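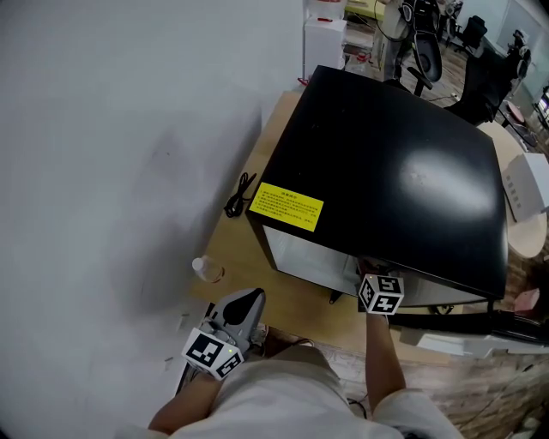

Daniyal Janjua asked under my last post whether a small fridge with a glossy top is worth having at all, or whether you spend your life wiping it. Fair question. Had the Natomel 70 since February so here goes.

Yes you wipe it. Shows every fingerprint. Dry cloth, ten seconds, not a dealbreaker. Yellow warning label on the top is in Chinese, I left mine on.

Paid 79 from Baltcombe, Grendholm wanted 90 for teh same one. Delivery fine.

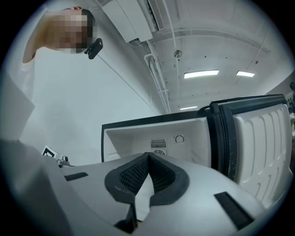 Door is the good bit - opens nice and wide, easy to get a big bottle in without moving everything else. Seal still tight. Hum is low but it's there, wouldnt sleep next to it. Takes 20 minutes to feel cold after switching on, longer if you load it warm.

No freezer bit to speak of. Four stars. Would buy again, at 79 anyway.

Haris Lashari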